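3.2 The folding room and what we did in it

I should say up front that I came to this study as somebody who hates folding. My sister-in-law can do a fitted sheet in midair and I have never once gotten the corners to match. So when the question of household cloth came up in our group (how people sort it, where they put it down, how long they let it sit in a heap before they deal with it), I volunteered mostly out of self-interest. I wanted to find out if I was unusually bad at this. The short answer is no, and the longer answer takes up the rest of Section 3.

Most earlier work on laundry stops at the machine. There are good diaries of washing, plenty on drying, a fair amount on ironing, and then the cloth sort of vanishes and turns up again in a drawer. We wanted the part in between. In the Brerumstead interviews, which ran through December, we asked people to tell us what happens from the moment a load comes out until the moment it's put away, and we got 20 long conversations out of it. Almost all of them had a heap somewhere in the middle. On the bed, on the sofa, on the chair that isn't for sitting on. One household had a heap so well established that it had a name (Yip), and the kids would be sent to go find their socks in Yip.

The heap is a real stage, then, and it deserves better than being called a mess. We use the word "heap" for any group of cloths, or a single large cloth, that has been set down without being arranged and that the person intends to come back to. A single cloth can be a heap all by itself if it's big enough. A washcloth can't, or at least our participants didn't talk about washcloths that way; they called a scrunched washcloth "a wad" or "a lump" or just "that." We kept "bunch" for cloth gathered up and held, off the surface. The difference between a bunch and a heap matters more than I expected, and I'll get back to it.

For the table work we kept things plain. White tables, pushed together, white wall, and soft colors for the cloths, mainly blues and greens. I argued for patterned tablecloths at first because that's what I have at home, and I lost that argument, and I'm glad I did. On a plain white top you can see every twist in a piece of fabric. You can also see the line where two tables meet, and people used that line all the time. They'd treat one side as "not done yet" and the other as "working on it," without any instruction from us. Figure 4 gives the general idea, with the blue heap left on its own side of the seam and a light green cloth picked up as a loose bunch. 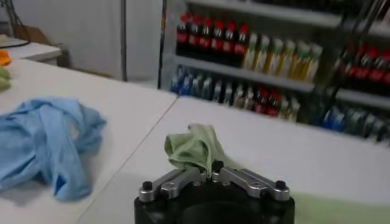

Figure 4. Light blue cloth heaped on the left table; light green cloth bunched and held over the right one.

Guvow disagreed with us on the seam, and did so at length after reading a draft of this section. A seam is just the handiest line around, the objection went, and if we had put a strip of tape down the middle of one big table, or laid a ruler there, people would have split the work the same way, so we shouldn't go building a theory of tables out of it. I think that's mostly fair! We never tried tape. What I'd say back is that homes don't come with tape on the furniture, but they do come with edges: the gap between the counter and the stove, the fold in a bedspread, the crack between two sofa cushions. People in the interviews talked about these edges quite a lot once we knew to listen for them. Still, the point stands that we can't separate the seam from any other visible line, and I've softened the wording in Section 5 because of it.

Now, bunches. When you pick up a cloth from somewhere in its middle, you get folds hanging every which way and no corner in sight. When you pick it up by a corner, you get one long drop and you can usually find the next corner by running your hand along the edge. Everyone we talked to knows this, and nearly everyone told us they grab the middle anyway. Why? The best explanation I heard was that grabbing the middle is for moving and grabbing the corner is for folding, and that most of the time you haven't decided yet which one you're doing. I like that a lot. It means the bunch is a kind of undecided state, and a person can go from a bunch to a fold (shake it, find the corner) or from a bunch straight back to a heap (let go).

We coded the table sessions with that in mind. A session ended when every cloth was folded or when 10 minutes were up, whichever came first, and we marked each pickup as middle or corner, and each set-down as flat, folded or heaped. The coding sheet is the one from the Numach pilot with two columns taken out, because neither of us could remember what they had been for. In all we marked over 300 pickups. I'm not going to report the split here, as the tables in Section 4 do it properly, but I'll mention the thing that surprised me: size seemed to matter less than softness. A small limp cloth gave people as much trouble as a big stiff one, and they complained about it more.

Color turned out to be a nuisance. We had chosen greens and blues so that the cloths would be easy to tell apart in our notes, and then ended up with several greens, pale and muted, that coders mixed up under the evening lights. If you plan on repeating any of this, get one green. Get a red, too, and something with a stripe along the hem, so that you can tell an edge from a fold without squinting. We re-coded the sessions where green was in doubt and changed the labels in the notes to "small green" and "light green," and those are the names used from here on.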